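Cooperative Council Opens Comment Period on Patronage Refund Bill

2021-09-21

The Sabatier Council of Cooperatives has opened a member comment period on proposed changes to the state's cooperative statute. The bill, which was introduced in August, would revise how member-owned businesses report patronage refunds and how long they must hold unclaimed equity before returning it to a general reserve.

The Council represents 138 member organizations, including farm supply, electric, grocery and housing cooperatives. Written comments will be accepted for 17 days from the date of this notice. Comments may be sent by mail or e-mail to the Council's public policy office in Bultov.

Under current law, a cooperative must attempt to contact a former member at the last known address and then wait five years before reclassifying unclaimed equity. The bill would shorten that period to three years and would allow notice by e-mail if the member agreed to it in writing. It would also require each cooperative to publish a yearly statement showing refunds declared, refunds paid in cash and refunds retained.

The Council's board has not taken a position on the bill. In a preliminary survey, 521 individual members of affiliated cooperatives returned responses. A majority favored the e-mail notice provision. Opinion was divided on the shorter holding period, with rural electric members expressing the most concern about former customers who have moved out of state.

Niline Electric Cooperative and Trureso Growers have each submitted draft language for the reporting section. Both drafts would exempt cooperatives with fewer than 14 employees from the yearly statement. Copies are available from the public policy office and will be included in the packet sent to member boards.

Member cooperatives that wish to host a meeting with their legislators before the next session should notify the Council by the close of the comment period. Staff will help with invitations, room arrangements and a short briefing paper on the bill. Host cooperatives are asked to provide a meeting space with accessible parking and to name one board member to serve as chair.

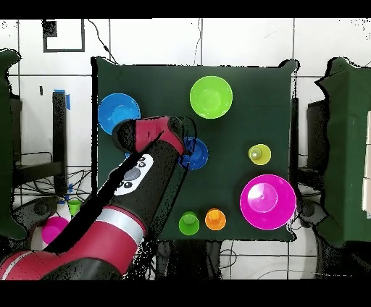

The briefing paper will explain the three ways a refund can be handled under the bill and will include worked figures for a small and a mid-sized cooperative. Member boards have asked for plain charts that can be read from the back of a meeting room. Staff will use a separate strong color for each type of refund, as easy to tell apart as the blue, lime green and magenta bowls on the dark green cloth. Printed copies will be supplied to each host.

The public policy office will summarize all comments received and forward the summary to the board ahead of its next regular meeting. Comments submitted on behalf of a cooperative should be signed by an officer. Individual members may comment in their own names and should state the cooperative to which they belong.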